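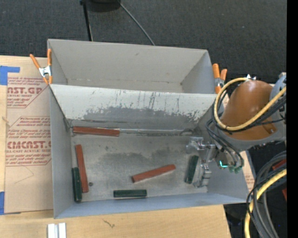
The Right to Repair Begins at the Front Desk

Public libraries have lent books for so long that few people question the practice. The lending of household tools is another matter. When the Hullell Library District opened its tool collection, several residents asked at the July meeting whether a library ought to be in the business of lending sanders and pipe wrenches at all. It is a fair question, and it deserves a fuller reply than it received that evening.

The first point to be made concerns cost. A household that needs to hang two doors does not need to own a planer for the next 40 years. It needs one for an afternoon. Under the present arrangement, most families either buy a tool they will seldom use or leave the work undone. Neither outcome serves the town. Sheds fill with equipment that rusts from lack of use, while porches and fences on the same street go without care.

The second point concerns skill. Musa Garba, who teaches the evening repair course at the Collow branch, has argued that people lose the habit of mending long before they lose the ability. Those who enroll in his course are rarely beginners in the full sense. Many watched a parent rewire a lamp or patch a wall and then spent their own adult lives paying others to do it, or throwing the lamp away. The course runs for nine weeks, and the waiting list for it is longer than the list for any other class the district offers.

Opponents raise the matter of liability, and they are right to do so. A borrowed ladder can fail, and a borrowed saw can injure. The district's answer has been to require a short safety session before the first loan of any powered tool and to withdraw items that do not pass inspection on return. These measures are sensible. They should be written into policy so that they do not depend on the good judgment of whoever happens to be on duty.

There remains the objection from local trade. The owners of Agbayani Hardware have stated that they expect to lose some sales of smaller tools. That may well prove true. It is also true that a person who borrows a drill must still buy screws, anchors, paint and lumber, and is likely to buy them nearby. The district would do well to publish its lending figures each year so that the effect can be judged fairly.

The Huka branch has asked for four additional storage cabinets and longer Saturday hours. Both requests are modest – and both should be granted in the coming budget.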